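제3장 자산으로 잡을 것인가, 비용으로 털 것인가

이 장에서 다루는 것
지출의 자본화와 당기비용 처리. 취득원가에 들어가는 것과 안 들어가는 것. 회계단위와 구성요소. 내용연수 추정. 그리고 이 판단들이 이익, 현금흐름, 비율에 어떻게 번지는지. 개발비는 맨 뒤에서 맛만 보고 본격적인 건 다음 장.

미리 알아야 할 것
발생주의, 감가상각의 기본 계산, 현금흐름표의 세 구분. 앞 장을 건너뛴 사람은 현금흐름표 부분만이라도 보고 올 것. 안 그러면 뒤쪽 절에서 막힌다.

들어가며

실적 발표 자료부터. 방송 제작사 Skuva가 분기 실적을 냈다고 하자. 매출은 작년 같은 분기와 거의 같다. 영업이익은 늘었다. 자료 첫 장 제목은 "수익성 개선". 회사 설명은 짧다. 제작 효율화, 비용 통제, 끝.

그런데 주석을 넘기다 보면 유형자산 변동표에 취득 1,902백만 원이 있다. 스튜디오 개보수. 전년 같은 분기에도 비슷한 공사가 있었는데 그때는 수선비로 나갔다. 판매관리비 안에 섞여서. 올해는 자산. 같은 벽, 같은 조명 레일, 같은 배선인데 처리만 달라졌다면 영업이익이 늘어난 이유의 상당 부분은 제작 효율화하고 상관이 없다.

물론 정말로 성격이 다른 공사였을 수도 있다. 작년에는 칠하고 고친 것, 올해는 스튜디오 면적을 넓힌 것. 그러면 회사 처리가 맞다. 숫자만 봐서는 모른다. 주석을 봐야 하고, 주석에 없으면 물어봐야 하고, 물어봐도 답이 안 오면 두 경우를 다 계산해 봐야 한다. 이 장은 그 계산을 하기 위한 장이다.

먼저 말해 둘 것. 자본화가 나쁜 게 아니다. 학생들 답안을 보면 "자본화 = 이익 부풀리기"라고 쓰는 경우가 많은데 틀린 답이다. 여러 해 쓸 물건을 산 해에 몽땅 비용으로 털면 그것도 왜곡. 산 해의 이익은 너무 작고 그 다음 해들의 이익은 너무 크다. 문제는 기준에 맞느냐, 그리고 해마다 같은 잣대를 쓰느냐.

인식기준

지출을 유형자산으로 올리려면 두 조건을 다 만족해야 한다. 미래경제적효익이 기업에 들어올 가능성이 높을 것. 원가를 신뢰성 있게 측정할 수 있을 것. 뒤쪽 조건은 대개 쉽다. 세금계산서가 있으니까. 앞쪽이 어렵다.

일상적인 수선과 유지. 비용이다. 조명 전구 갈기, 카메라 청소, 바닥 왁스. 있던 상태를 지키는 지출이고 당기손익으로 간다. 부품을 정기적으로 교체하는 경우는 좀 다르다. 교체한 부품이 인식기준을 만족하면 새 부품은 자산으로 올리고 빠진 부품의 장부금액은 제거한다. 제거를 빼먹는 실수가 정말 많다. 새 것만 올리고 헌 것을 안 지우면 장부에 같은 부품이 겹쳐 앉아 있게 된다. 헌 부품을 따로 상각하지 않았더라도 제거는 해야 함. 장부금액을 알 수 없으면 새 부품의 원가를 참고해서 추정한다.

정기 종합검사도 있다. 항공기가 교과서 단골인데 방송사라면 송신 설비 쪽. 검사를 받아야 계속 쓸 수 있는 자산이면 검사 원가 자체가 인식기준을 만족할 수 있고, 만족하면 장부금액에 더한 뒤 다음 검사까지의 기간에 나눈다. 이전 검사분이 남아 있으면 역시 제거.

금액 기준은? 기준서에 얼마 이상이면 자산이라는 선은 없다. 실무에서는 회사가 내부 기준 금액을 둔다. 그 밑은 그냥 비용. 중요성 때문이고, 의자 하나하나에 감가상각표를 만들 수는 없는 노릇. 다만 한꺼번에 대량으로 샀을 때는 합쳐서 봐야 할 수도 있다. 개별로는 하찮아도 합계가 크면 이야기가 달라진다.

취득원가에 들어가는 것

구입가격. 관세와 환급 안 되는 세금은 더하고 할인과 리베이트는 뺀다. 그리고 경영진이 의도한 방식으로 가동할 수 있는 장소와 상태에 이르게 하는 데 직접 관련되는 원가. 길지만 외울 가치가 있는 문장이다. 시험에도 실무에도 이 문장 하나로 풀리는 문제가 많다.

직접 관련되는 것: 운반비, 설치 장소 준비 원가, 설치비와 조립비, 정상 작동 여부를 시험하는 원가, 설계나 설치를 맡은 전문가 수수료, 그 자산을 만들거나 취득하느라 직접 발생한 종업원급여. 나중에 해체하고 원상복구할 의무가 생긴다면 그 추정액도 현재가치로. 임차 건물에 스튜디오를 꾸민 회사들이 이걸 자주 놓친다.

관련되지 않는 것: 새 시설을 여는 데 드는 원가, 새 상품이나 서비스를 소개하는 광고비, 새로운 장소나 새로운 고객층을 상대로 영업하느라 드는 원가와 직원 교육훈련비, 관리 및 기타 일반간접원가. 교육훈련비가 특히 헷갈린다. 기계를 쓰려면 사람이 배워야 하고, 배워야 가동이 되니까 가동에 필요한 원가 아니냐는 논리. 그럴듯하지만 안 된다. 배운 사람이 회사에 남아 있을지를 회사가 통제하지 못한다.

언제까지 더하나. 의도한 방식으로 가동할 수 있는 상태가 되면 거기서 멈춘다. 실제로 가동을 시작했는지는 상관없음. 준비가 끝났는데 편성이 밀려서 몇일 놀았다? 그 기간의 원가는 비용이다. 초기 가동손실도 비용. 완전조업도에 못 미쳐서 생긴 손실도 비용. 그리고 감가상각은 그때부터 시작한다. 놀고 있어도 시작한다.

Ploststead의 경우를 보자. 지역 채널 몇 개를 운영하는 회사로, 송출실을 다른 건물로 옮겼다. 쓰던 장비를 옮기는 데 든 운송비와 재설치비를 전부 자산에 더했다. 틀렸다. 그 장비들은 이미 한 번 가동 가능한 상태에 도달했던 자산이고, 위치를 바꾸는 재배치 원가는 장부금액에 들어가지 않는다. 새로 산 장비의 운반비는 들어간다. 같은 트럭에 실려 왔어도 나눠야 한다. 나누는 기준은 회사가 합리적으로 정하면 되고 무게든 부피든 매년 바꾸지만 않으면 된다.

회계단위와 구성요소
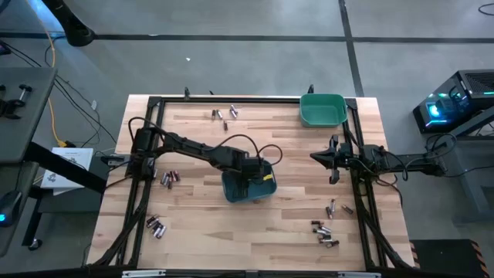 무엇을 자산 하나로 볼 것인가에 대해 기준서는 정해진 답을 주지 않는다. 판단의 영역. 금형이나 공구처럼 개별로 경미한 항목은 묶어서 그 전체에 인식기준을 적용하는 게 적절할 수 있다고만 한다. 반대 방향도 있다. 하나로 샀어도 전체 원가에 비해 유의적인 부분은 따로 떼어 감가상각해야 한다. 작업대를 놓고 따져 보면 감이 온다. 나무 상판, 그 위를 직사각형으로 두른 검은 알루미늄 프레임, 양쪽 레일에 하나씩 달린 로봇 팔, 늘어진 케이블, 그리고 플라스틱 통. 통은 파란 것이든 초록 것이든 따질 것도 없이 소모품비다. 상판과 프레임은 소비 형태가 비슷하다면 하나로 묶어도 되고, 팔은 원가 비중도 크고 수명도 다를 가능성이 높으니 별도 구성요소 후보. 케이블은? 팔 없이는 쓸모가 없다면 팔에 붙인다. 팔 양쪽을 각각 등록할지 한 묶음으로 갈지는 한쪽만 교체할 일이 있느냐로 정하면 편하다. 한쪽만 떼어낼 때 제거할 장부금액이 바로 나와야 하니까.

구성요소를 나누면 귀찮다. 대장이 길어지고 상각 계산도 늘어난다. 그래도 유의적이면 나눠야 한다. 나눈 뒤에 내용연수와 상각방법이 같은 것끼리는 다시 묶어서 계산해도 된다. 유의적이지 않은 나머지는 나머지끼리 한 덩어리. 개별로 떼도 되지만 보통은 안 뗀다.

방송 쪽에서 흔한 묶음은 중계차다. 차량 본체, 영상 스위처, 음향 콘솔, 위성 송신 장치. 차는 오래 굴러가는데 안에 든 전자장비는 금방 낡는다. 하나로 묶어서 차 수명으로 상각하면 전자장비를 바꿀 때마다 처분손실이 터진다. 그 손실은 갑자기 생긴 게 아니라 그동안 상각을 덜 한 것. Mastesier라는 중계 전문 회사의 손익계산서에 유형자산처분손실이 매년 나온다면 제일 먼저 의심할 대목이 여기다. 한 번 나온 처분손실은 사건이지만 해마다 나오는 처분손실은 내용연수 추정이 길다는 신호로 읽어야 한다.

소프트웨어도 짚고 간다. 그게 없으면 하드웨어가 안 돌아가는 소프트웨어, 예를 들어 운영체제는 관련 유형자산의 일부. 없어도 돌아가면 무형자산. 편집 프로그램은 보통 뒤쪽. 어느 요소가 더 유의적인지 보고 판단한다.

내용연수

내용연수는 자산의 물리적 수명이 아니다. 그 회사가 쓸 것으로 예상하는 기간이다. 물리적으로는 멀쩡해도 화질 규격이 바뀌면 못 쓰는 카메라가 있다. 기술적 진부화, 법적 제한, 예상 사용 강도, 수선 계획을 다 고려해서 정한다. 리스 만료일이 걸려 있으면 그것도 본다. 같은 카메라를 가지고도 회사마다 내용연수가 다를 수 있고 그게 이상한 일이 아니다. 세법상 내용연수를 그냥 가져다 쓰는 회사도 많은데, 우연히 맞을 수는 있어도 그게 근거가 되지는 않는다.

계산. Skuva의 1,902백만 원으로 돌아가자. 잔존가치 없음, 정액법, 연초부터 사용.

내용연수 3년이면 연간 감가상각비 634백만 원.
내용연수 2년이면 연간 감가상각비 951백만 원.
전액 비용 처리면 첫해 비용 1,902백만 원, 그 다음은 없음.

첫해 세전이익 차이를 보자. 3년 상각과 전액 비용을 비교하면 1,268백만 원. 내용연수만 바꿔도 317백만 원 차이가 난다. 공사는 똑같고 돈도 똑같이 나갔다. 총액은 어느 쪽이든 결국 1,902다. 기간 배분의 문제일 뿐. 그런데 매년 비슷한 공사를 되풀이하는 회사라면 앞 해 분의 상각비가 쌓여 결국 매년의 비용이 비슷한 수준으로 수렴한다. 이익 효과가 큰 것은 처리를 바꾼 첫 해다. 성장하는 회사는 예외. 지출이 계속 늘면 자본화하는 쪽의 이익이 계속 크게 나온다.

내용연수는 적어도 매 회계연도말에 재검토한다. 바뀌면 회계추정의 변경이고 전진법. 과거 재무제표는 안 건드린다. 남은 장부금액을 남은 기간에 다시 나눈다. 오류하고 구별할 것. 당시에 알 수 있었던 정보를 무시하고 정한 내용연수였다면 추정 변경이 아니라 오류이고, 중요하면 소급해서 고쳐야 된다. 회사는 당연히 추정 변경이라고 부르고 싶어 한다.

현금흐름과 비율에 번지는 길

현금은 똑같이 나간다. 하지만 현금흐름표 안에서 자리가 바뀐다. 비용 처리한 지출은 영업활동. 자본화한 지출은 투자활동. 그러니까 자본화를 많이 하는 회사는 영업활동현금흐름이 계속 좋아 보인다. 이 효과는 상각이 끝나도 뒤집히지 않는다. 감가상각비는 현금이 안 나가는 비용이라 영업활동을 깎지 않으니까. 이익 쪽 효과는 시간이 지나면 돌아오는데 현금흐름 분류 쪽 효과는 안 돌아온다. 중간고사에 나온다고 생각하고 볼 것.

EBITDA는 더하다. 자본화된 지출은 EBITDA를 아예 안 거친다. 처음엔 자산이라서 빠지고 나중엔 감가상각비라서 빠진다. 그래서 미디어 회사 실적 자료에서 EBITDA만 크게 써 놓았을 때는 투자활동의 유형자산 취득, 무형자산 취득을 옆에 나란히 적어 놓고 봐야한다. 잉여현금흐름은 정의만 일관되면 이 문제에서 비교적 자유롭다. 어느 칸에서 나갔든 나간 돈은 빠진다.

비율은 방향이 갈린다. 자본화한 첫해에는 이익도 크고 자산도 크고 자본도 크다. 부채비율은 내려간다. 자산회전율도 내려간다. 총자산이익률은 첫해엔 대체로 올라가고 뒤로 가면 떨어진다. 이익은 상각비로 깎이는데 분모에는 아직 자산이 남아 있어서. 이자보상비율은 첫해에 좋아졌다가 나빠진다. 차입약정에 재무비율이 걸려 있는 회사라면 이 시차가 꽤 중요한 유인이 된다.

법인세는 세법이 따로 논다. 회계에서 자본화해도 세법이 손금으로 보면 일시적차이가 생기고 이연법인세부채가 잡힌다. 이 장의 계산은 전부 세전으로 한다. 세금까지 얹는 건 뒤의 법인세 장에서.

두 회사 비교할 때의 순서

Skuva와 Maruyama를 비교한다고 하자. 둘 다 프로그램 제작과 송출을 하고 규모도 비슷하다. Maruyama는 세트 제작비를 전부 당기비용으로 처리한다. Skuva는 여러 시즌에 걸쳐 쓰는 세트를 자산으로 올린다. 영업이익률은 Skuva가 높다.

회계정책 주석부터 읽는다. 세트, 개보수, 개발비를 각각 어떻게 처리하는지. 그 다음 유형자산 변동표에서 취득액과 상각비를 뽑는다. 분류가 안 나와 있으면 할 수 있는 데까지만. 그 다음 한쪽을 다른 쪽 기준으로 고친다. 보통은 자본화한 회사를 비용 기준으로 바꾸는 게 쉽다. 당기 취득액을 비용에 더하고 그 자산에서 나온 당기 상각비를 비용에서 뺀다. 자산 장부금액만큼 자본도 줄인다(세전 기준). 반대 방향은 과거 여러 해의 지출을 알아야 하고 내용연수도 가정해야 해서 손이 많이 간다.

고친 뒤에 이익률 차이가 남으면 그때 경영 이야기를 한다. 안 남으면 회계 이야기였던 것이다. 조정한 숫자는 조정했다고 표시할 것. 보고서에 회사 발표치와 섞어 놓으면 나중에 본인도 못 찾는다.

개발비, 맛보기

연구단계 지출은 전부 비용. 개발단계 지출은 요건을 모두 충족할 때만 무형자산. 기술적 실현가능성, 완성해서 쓰거나 팔 의도, 쓰거나 팔 능력, 효익을 창출하는 방법, 완성에 필요한 자원의 입수가능성, 지출의 신뢰성 있는 측정. 하나라도 빠지면 비용이고, 단계 구분이 안 되면 전부 연구단계로 본다. 이미 비용으로 털어 낸 지출은 나중에 요건을 갖추더라도 되살리지 못한다. 스트리밍 앱을 자체 개발하는 방송사가 늘면서 이 항목의 덩치가 커졌고, 판단의 여지는 유형자산보다 훨씬 넓다.

용어 정리

자본화: 지출을 자산으로 인식하고 이후 기간에 걸쳐 비용으로 배분하는 것.
회계단위: 인식과 측정을 적용하는 묶음의 크기.
구성요소: 전체 원가에 비해 유의적이어서 따로 상각하는 부분.
재배치 원가: 이미 가동 가능했던 자산을 옮기거나 다시 배열하는 데 드는 지출. 장부금액에 포함하지 않음.
전진법: 변경의 효과를 당기와 그 이후에만 반영하는 방법.

다음 절은 분개. 취득, 부분 교체, 제거를 차례로 적어 본다. 계산기와 Skuva의 유형자산 변동표(부록에 실음)를 옆에 두고 시작할 것.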